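Re: [mirnby-streets] Bus lane on Breston Road

On the morning of the meeting, another member wrote:

> The plan takes away 15 parking places near the market. I do not see
> who wins from this. The bus comes only 3 times in an hour.

I read the plan again last night and I think the number of buses is for the present timetable. In the new one, from December, the Morsy line also goes by Breston Road, so there will be 10 in an hour at the busy time.

About the parking I agree partly. The shops at the north end have no yard, and deliveries must stop somewhere. But the old Stadirex site is empty for years already, and it has room for over 500 cars. Even a small part of it would be enough - the walk to the market is short and flat.

My question to the list is a different one. Does the lane continue across the bridge, or does it end before? On the map I cannot see it clearly. If it ends before, the buses will wait in the same line as now.

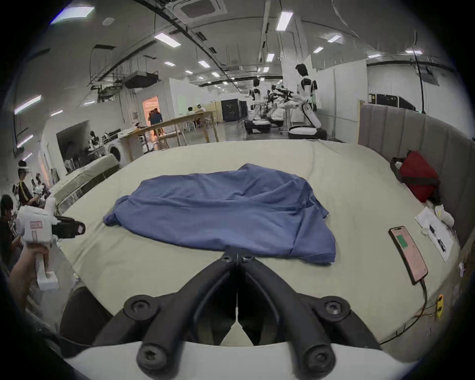

I will ask the planning office for the larger drawing and send it to the list when I have it.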